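Build log and help thread: Goseck two-arm cloth rig
Ticket 867: Left gripper lets go of thin cloth during the spread step
Status: Solved (leaving it open for comments)
Category: Grippers / soft goods
Software: Comby, August branch, plus my own patches

Opening post

Hi all! Goseck is my two-arm home build, and after a long winter of tabletop work it has moved up to full-size bedding. I am having a great time with this thing. It can find a cloth on a bed, grab it, lift a corner and (on a good run) pull it out toward the edges. The trouble is with the good runs. I don't get enough of them.

What should happen: left gripper takes the near edge, right gripper takes a corner and lifts, then both arms move apart and the cloth opens up between them.

What happens: the lift goes fine. As soon as the arms start to move apart, the left gripper loses the edge. It doesn't drop it all at once. The cloth creeps out between the fingers and then it's gone, and the left arm sails on to its end point holding nothing, very proud of itself.

Things that may matter:
- Stock finger pads, the smooth black ones from the Castellanos parts kit
- Left grip force setting 31, right grip force setting 31
- Spread speed at 100 percent of the default
- Cotton dish towels work every time. Satin-type cloth fails a lot.
- The right gripper almost never slips, same pads, same setting

That last line is what's bugging me. Same hardware on both sides and only one of them has the problem.

Update 1

Thanks for the fast replies! Going through the suggestions in the order they came in.

Swap the grippers left to right. Done. The slip stayed on the left. So it isn't the gripper, the motor or the pads themselves. This was a great call and it saved me from ordering parts.

Check the left wrist for play. Done. I clamped it and pushed on the fingertips with a luggage scale. Both wrists feel the same.

Re-run the Comby hand calibration. Done twice. The first time I skipped the warm-up moves, so ignore that one. The second gave me nearly the same numbers I already had.

Turn up the force. I went from 31 to 40 on the left. It held longer and then slipped anyway. I don't want to go much higher because the fingers start to leave a crease.

Update 2

I spent the evening with the logs and I think I have something. Comby writes out the finger gap on every cycle, and I had never plotted it. On a dish towel, the gap settles and stays put. On the slick cloth, the left gap closes a little more every time the right arm goes up. The right arm is lifting and the left arm is holding, and all the pull from that lift travels through the cloth to the left fingers before the spread step even begins.

So by the time the arms move apart, the left side is already down to its last bit of edge. The right one has a big fat fold of corner between its fingers, with plenty to hang on to.

I went back and ran the lift by itself, no spread, and stopped it at the top so I could look at both grips up close.

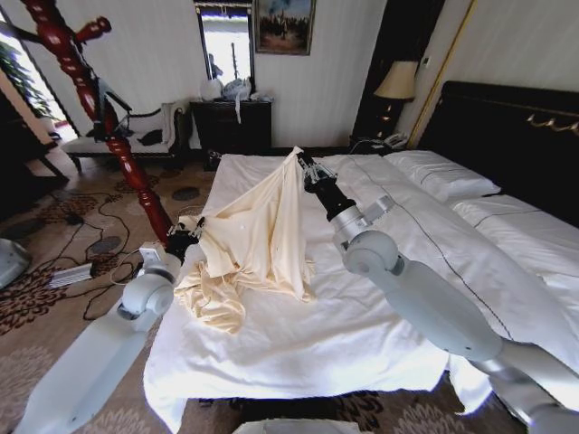

With the motion paused I could take my time and measure how much material each side had. I did this over a bunch of runs and the pattern was clear. The left fingers were taking a shallow bite every time. My approach path brings them in too flat, so they close on the hem and nothing behind it. On thick cotton you get away with that. On satin you don't.

Someone asked whether the surface underneath matters. Yes, a lot! On a table the fingers touch down, stop, and close. On a mattress they press in and the cloth goes down with them, and the touch sensor trips late or not at all. My touchdown height was left over from the table days. I'm a little embarrassed by how long that number sat there.

Update 3: the fix

Three changes, made one at a time so I'd know which did what.

1. Touchdown height. I replaced the fixed height with a slow press that stops on wrist load. Set it low. If you press too hard, the fingers scoop up the bedding along with the cloth, and then you're making the bed in a whole new way.

2. Bite depth. After touchdown, the left fingers now slide in toward the middle of the cloth before they close. This was the big one. Slips dropped off right away.

3. Pads. I glued a strip of Olance grip tape over the stock pads on both sides. It's the thin kind with the fine texture. The thick kind snagged threads on my test piece, so skip it.

I also brought the spread speed down to 70 percent. It may not need it anymore, but I like watching it at that speed, and the cloth swings less.

With all of that in, I put the left force back to 31 and started a long batch. Result: 100 tries, 3 slips, and two of those came after a bit of tape had peeled up at the corner of a finger. Before the changes I couldn't string five together. I did a small dance.

Answers to questions from the comments

Loop rate: the wrist load check runs at 700 Hz on my controller. I tried it slower and the press went too deep before it stopped.

Does the right side need the deeper bite too? I added it to both for tidiness. I can't see any difference on the right.

Will it work on fleece? Haven't tried. I'd guess the stock pads are fine there.

Can you share the patch? Yes, it's in the Goseck folder on the shared drive, file name left_bite_v4. Versions one to three are in there as well, please don't use them. Version two has a sign error and will drive the fingers the wrong way.

Still to do

The spread step ends with the cloth open but crooked, usually with the far corner folded under. That's a new ticket and I'll open it once I have cleaner logs. If anyone has a good way to find a tucked corner with only a head camera, please post it there. I have two ideas and both of them are slow.

Also looking for a tape that holds up better at the fingertip corners. Mine lasts one long batch and then starts to lift.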